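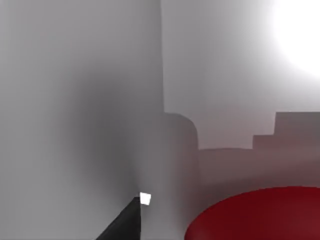 Will a picking arm let us run the packing bench with fewer people?

Probably by less than you were told. In the shops we have supplied, the same people stayed on the bench and spent their day on different things, and some of those things were duller than what they did before.

Cloteo Bench Arm, two-finger version

Sold and serviced by Wirnstead Handling, Turkville

We have sold the Cloteo for long enough to be tired of the brochure, so this page is our own. It is a decent arm for moving small boxed goods from a tray to a carton. It is slow next to a quick packer and steady next to a tired one. If your lines change every few hours, read the part on changeovers before you call.

What comes in the crate

Arm and base plate
Two-finger gripper
Controller with 2 spare fuses
Layout software, one seat
Stop button on a cable (longer cable on request)

The layout software lets you build your station in simulation and try the reach before anything is bolted down. Use it. Do not treat a clean run there as a promise. Simulated boxes have square corners and never arrive with a flap open.

What changes for the people at the bench

Somebody has to fill the trays. Somebody has to clear the stops, and at first there are a lot of stops. Ifeoma Adeyemi ran the bench at Van der Merwe when they put theirs in, and she kept a sheet by the controller. In the first month she wrote down 359 stops. She asked us to print that number, and we agreed. Most were crushed cartons or a tray set down crooked.

Her packers liked losing the late-afternoon lifting. They did not like being paced by the machine, and two of them asked to move to goods-in. Management had planned on saving one full job. When we last spoke, that job was still there, under the title of cell attendant, at the same pay.

Changeovers

Allow 42 minutes for a new carton size if the person doing it has done it before. Efe Akpan in our workshop is faster, but you are not buying Efe. The brochure says "minutes," which we suppose is true.

Limits

Carton weight with contents: 300 grams at most
Not for glass or anything bagged
Needs a level floor
No washdown

Training

One day at your site with Radomir Tomić, included in the price. Send the people who will stand next to it. We have trained too many supervisors who never touched the controller again.

Before you order

Ask your packers which part of the job they would give away. If the answer is taping or labeling, the Cloteo does neither. Cameron Munro handles quotes and will look over your station layout without charge. Trial units are booked out through December.

Spare finger pads and cables are listed under Parts.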